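Gripper reports "object held" when the fingers are empty – simulation only

Robot Help Forum » Grippers and End Effectors » Faults
Posted by Yesenia Sánchez, Wed 3 January
Views: 828

I have a pick task running in simulation and the gripper status is wrong. The arm comes down over the floor, closes, and misses.
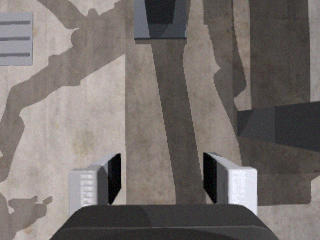 The status topic still says the object is held. The state machine believes it, lifts, travels to the drop point and opens over the bin with nothing in it. Then it counts a success. I only found out when I compared the log with the bin contents after an overnight run. The log had 511 picks and 71 of them never put anything in the bin.

Setup: two-finger parallel gripper, Costinex bridge between the simulator and our controller, wrist camera for the approach. Friction and finger force are at default. The same task code runs on our real cell at Biderley and I have not seen this there, but the real gripper has its own status output and the simulated one does not. The simulated "held" flag comes from the bridge.

What I have tried:
Restarting the bridge between runs. No change.
Slowing down the close. Fewer false holds, but still some.
Raising the contact threshold. This made it drop good picks too, so I put it back.

Does anyone know what the bridge uses to decide that something is held? The docs only say "contact based." I don't want to move this code to a second cell until I understand it.

Orla Sheehan

Had the same thing in October. Update the bridge, it fixed it for me.

Philomena Ó Dubhghaill

Updating may help but I would not stop there. In the version we run at Ridgeway, the flag is set when either finger pad reports contact and the fingers have stopped moving. It does not check that both pads are touching the same body. So you can get a false hold in at least two ways.

First, one fingertip brushes the floor on the way down while the close is timing out. There is contact and the fingers are not moving, so the flag goes true. Second, the pads close fully and touch each other, and the bridge counts that as contact. Your slower close giving fewer false holds sounds more like the first one, but check both.

To find out which, log the finger width and the contact pairs at the moment the flag changes. If the other body in the pair is the floor, raise your approach height a little and see if the count drops. If it is the opposite pad, filter out self contact in the bridge settings.

Whatever the cause, don't let that flag decide success by itself. We require three conditions before the lift is allowed to continue:
1. Both pads in contact with the same body, and that body is the target.
2. Finger width above the minimum for that part.
3. Conditions 1 and 2 still true for 24 control steps after the lift begins.

If any of them fails, stop the lift, open and go back to the approach pose. Count it as a miss. Count success at the bin, from the bin.

Also look at what your real cell does with a false hold before you trust it. Ours would carry on to the drop point at full speed. With a part hanging by one corner that is a safety problem, because it can come off in the middle of the move. We keep the transfer slow until the width check passes.

Áine Kinsella

Agree with the above about the width check. One thing to watch – if your parts are thin, the minimum width can be smaller than the noise on the reading and the check will pass on empty fingers. I had to use contact pairs only for the thin ones.

Yesenia Sánchez

Thanks. I logged the contact pairs and it is the floor in nearly every case. A few are pad to pad. I have raised the approach height and added the three conditions, and will run it again overnight before I change anything on the real cell. Orla, which version did you update to?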